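The drawer with the small flat things
May 9, 2019

In January I wrote that I will put my work corner in order before the winter, and now the mornings are cold already and I have finished only one drawer. It was the worst one, so I am a little proud of it.

When we moved to Cosgrove I packed this drawer in a hurry. I simply turned it over into a shoe box, closed the box with tape and wrote "small electronics" on the lid. Then in the new flat I turned the box over again, back into the drawer. For four years I opened it only to push something more inside. In it were memory cards, adapter cards, two little display boards from a weather station I never completed, SIM holders, a bag of screws and a great quantity of those silver bags which look important and are mostly empty.

My first rule was to take everything out before deciding about anything. I know that many people like to sort directly from the drawer, but for me it does not work. I pick up one cable, I remember which radio it belonged to, and after half an hour I am sitting on the floor reading the manual of the radio. So I put an old grey towel on the table and laid all the flat things on it, the small ones near me and the larger ones at the back. A towel is better than the bare table, in my opinion, as the little parts do not slide and you do not scratch the contacts.

The second rule was to hold only by the edges. My father taught me this with photographs and I do it with everything thin, even with bank cards, which makes my family laugh.

Then I made the groups. Cards that I can name and use went to the first group, and it was smaller than I hoped. The second group was for cards I can name and will never use again. In this group was the Raltel modem card, for which I paid 50 dollars and which I used for one summer. I kept it on the table a whole evening before I could put it in the recycling bag — it is silly, but it was my first purchase in this country that was not food or furniture. The third group was the mystery group, and about this group I want to write a little more.

A mystery card has no name that I can read, or it has a number which gives no result when I search for it. My old habit was to keep all of them. This time I allowed myself 8, the number of pockets in one plastic sheet, the kind which is made for collecting coins. I bought a packet of 100 such sheets by mistake (I thought the price was for ten) so if a reader living near me needs some, please write.

To choose the eight I looked at each piece under the desk lamp. Some had green corrosion in the corners and these I put away without regret. One had a label from Gusten, and I found that the company made controllers for heating, so maybe it came with the boiler of the previous flat. I have no boiler now. Another was marked Nemovex 592 and I still do not know what it does, but the label is in good condition and it got a pocket.

My favourite has a pale face, almost white with some pink in it, and teal-blue along the top and one side. It shines strongly when the light comes on it, and there are small dark flecks all over. Low on the pale part is a very tiny sticker, white and blue. Is it a board, is it a card? I would say a small board, but I would not bet on it. If somebody recognises the colours, I will be very thankful for a comment.

The drawer itself I washed with warm water and a drop of dish soap and left open over night. The screws have now a jam jar. The display boards are wrapped in kitchen paper and lie on the left, and I can close the drawer with one finger.

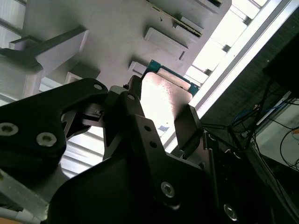 Next: the cable box

I will begin it when I have found a second towel.

12 shares | 3 comments
Contact | © 2019 All rights reserved | Back to top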